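Simulated arm shows faceted, wavy shading on the link covers. Mesh problem or lights?

Asked by Gemechu Wako, February 5, 2023

I am setting up a simulation of our cell in Wallell before we touch the real arm. The motion is fine and the joint limits are correct. But the white covers look wrong. On the long rounded link I get bands of grey, like small waves, and the black caps have visible flat faces. I already reduced the lights to 2 and it did not help. I exported the meshes with the Grewal converter, default settings. Should I repair the model before I calibrate the camera, or can I leave it?

2 answers

Tin-yau Tsai
It looks to me like vertex normals. Many converters write one normal per triangle, and then every curved part gets bands. What I would do:
Open the visual mesh of each link, merge the double vertices, and recalculate the normals with a smooth angle of 30 degrees or so. Export again and clear the mesh cache, otherwise you will see the old file.
Do not touch the collision meshes - they are separate and they can stay coarse. Joint origins also do not change, so your calibration of the kinematics is safe. I had the same on our Clurkthorpe model and it took me one afternoon, mostly for the wrist.
Please compare with my render, the seams are thin and clear but the ripples near the rounded end of the link are still there.

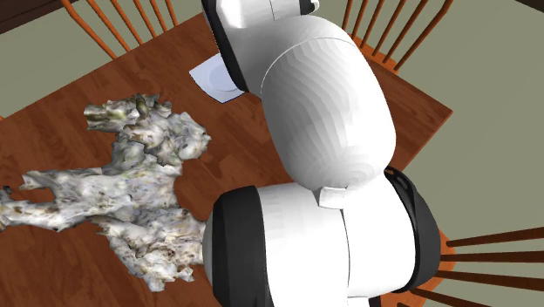 Banding on the long white link, close view over the table.

I did not finish this link yet, so take it as the "before".

Guest 522
just use more triangles. worked for me with Piltavthorpe arm, but loading is slower now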